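회사 소개

브리르닉스(Brirnix)는 로봇이 손으로 하는 일을 배우는 데 필요한 시연 데이터를 모으는 회사입니다. 집고, 돌리고, 접고, 제자리에 놓는 동작을 사람이 로봇을 조종해 하나하나 보여 주고, 그 과정을 학습용 예시로 정리합니다. 말로 하면 한 줄인데 해 보면 정말 끝이 없고, 그래서 저희는 이 일이 참 재미있습니다!

시작은 비라 스테치우크(Vira Stetsiuk)와 페디르 뎀첸코(Fedir Demchenko)가 함께 쓰던 작은 작업실이었습니다. 첫 과제였던 '오르니어(Ornier)'에서는 컵과 뚜껑만 가지고 265개의 예시를 모았습니다. 지금 보면 손목 각도가 엉망인 것도 많지만 하나도 버리지 않았어요. 새로 온 조종 담당자들은 첫 주에 이 기록을 전부 돌려 봅니다.

요즘 가장 공들이는 과제는 '필라흐(Pillach)'입니다. 길쭉하거나 접히는 물건, 관절이 있는 물건을 다루는 예시를 모으고 있습니다. 촬영용 삼각대처럼 무게가 한쪽으로 쏠린 물건은 어디를 잡느냐에 따라 움직임이 완전히 달라집니다. 다리 끝을 잡을 때와 헤드 가까이를 잡을 때가 전혀 다른 문제라서, 같은 물건으로도 잡는 위치를 바꿔 가며 여러 번 기록합니다.
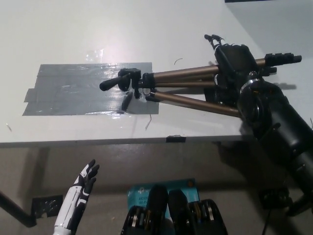 지금까지 필라흐에서 다룬 물건은 48종이고, 검수를 마친 예시는 거의 2000개입니다. 검수는 조종한 사람이 아닌 다른 팀원이 맡습니다. 시작 자세가 제대로 잡혔는지, 동작이 중간에 끊기지 않았는지, 붙여 둔 설명이 실제 동작과 맞는지 처음부터 끝까지 재생하면서 봅니다. 물건을 놓쳤다가 다시 잡은 기록도 따로 표시해서 보관합니다. 로봇이 실수에서 빠져나오는 법을 배우기에 이만한 자료가 없거든요.

수집에 쓰는 기록 도구 '마르추크(Marchuk)'도 직접 만들었습니다. 카메라 영상과 관절 값을 같은 시간축에 맞춰 저장하고, 조종하던 사람이 그 자리에서 메모를 남길 수 있습니다. "손가락이 너무 일찍 닫힘" 같은 짧은 메모가 나중에 모델을 학습시키는 동료들에게 얼마나 고마운지 모릅니다.

팀에는 기계공학을 공부한 사람도 있고, 인형극 무대에서 일하다 온 사람도 있습니다. 처음 조종해 보는 분도 환영합니다. 작업실 견학은 8월에도 계속하며 오후 2시에 시작합니다. 로봇 손을 직접 움직여 보는 시간도 있으니 편한 옷차림으로 오세요.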